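**Topic: Grain direction on a work table - side to side or front to back?**

**hosthorpe_dan**
I'm putting a new wooden top on an old steel frame in the back room. The panel is close enough to square that I can mount it either way. My father-in-law says the grain always runs left to right as you stand at the table. My neighbor says front to back, so you can wipe crumbs and dust toward yourself without catching them in the pores. Is there a real rule or is it just looks?

I bought the panel at Colness, unfinished. Planning on oil but haven't opened the can yet.

**plumbline**
Grain goes the long way. Strength and movement both. On a square top it's looks.

**Marlow_K**
What plumbline said, with one thing to add. Wood moves across the grain, hardly at all along it. So the direction decides where you need slotted holes in the frame. If the grain runs side to side, the top will get deeper and shallower with the seasons, front to back. If there's a wall behind it, leave a gap or it will push itself forward in a humid summer.

**hosthorpe_dan**
There is a wall behind it. How much of a gap?

**Marlow_K**
I leave 1/4 inch on a top that size. Check what species you have and look up a shrinkage table, they vary a lot.

**tilly_ro**
I'll disagree on it being only looks. I had front to back for years on my sewing table and pins ended up lined up in the grain where I couldn't see them. I turned the top when we moved to Fakarville and I like it a lot better. Pins still roll, but I can find them.

**plumbline**
That's your finish. If it's sealed properly there's no groove for a pin to sit in.

**tilly_ro**
It was oiled, same as the OP is planning. Oil doesn't fill anything. I'm only reporting what I had.

**Corina Pascu**
Side to side for me too, and I would do it the same way again. My table has a brown wood top and I work at it most days. A few notes, in case they help:

The finish is Enache hard wax, the matte one. Two thin coats with a light sanding between. I tried a gloss first on a scrap piece and the ceiling light came back at me in a long streak, so that went in the garage. Matte is easier on the eyes in the evening.

Wipe with the grain. I use a barely damp cloth and then a dry one. Going across leaves lint behind, at least with the cloths I own.

Don't drag anything heavy across it. A scratch that runs with the grain can be hard to find a week later. One that runs across it shows from the doorway.

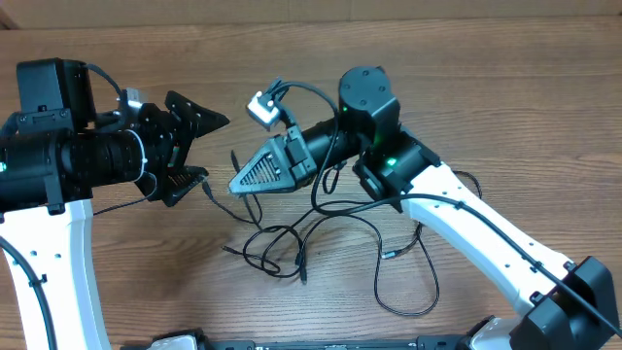
The other thing I'd say is to do the underside too. I skipped it on my first top and it cupped by September. Same number of coats on both faces, even if no one is ever going to look under there. Edges get an extra one - they soak up more than you'd think.

**hosthorpe_dan**
Thanks, that's useful. Did you screw it down or use clips?

**Corina Pascu**
Clips at the sides, screws in slotted holes at the back. I snug the screws and then back them off a little so the top can slide.

**Marlow_K**
I'd fix the front and let the back float. That keeps the front edge lined up with the frame and all the movement goes toward the wall where you left the gap.

**Corina Pascu**
Good point. Mine stands away from the wall so I never thought about it. For his setup yours is the better way.

**old_bandsaw**
You people are overthinking it. I laid a top front to back, straight into a frame with plain screws, no slots, and it's fine.

**Marlow_K**
How long has it been down?

**old_bandsaw**
Since spring.

**plumbline**
Come back after a winter with the heat on.

**old_bandsaw**
I'll post in 2031 and it will still be flat.

**tilly_ro**
Dan, before you drill anything, lay the top on the frame both ways and leave it for a couple of days each. Work at it. You'll know which one you want.

**hosthorpe_dan**
Did that over the last few days. Going side to side. Slotted holes at the back, fixed at the front, gap at the wall. I sanded the underside this morning and the first coat went on at 11. Went with the hard wax in the end, and the oil can goes back to Colness if I can find the receipt.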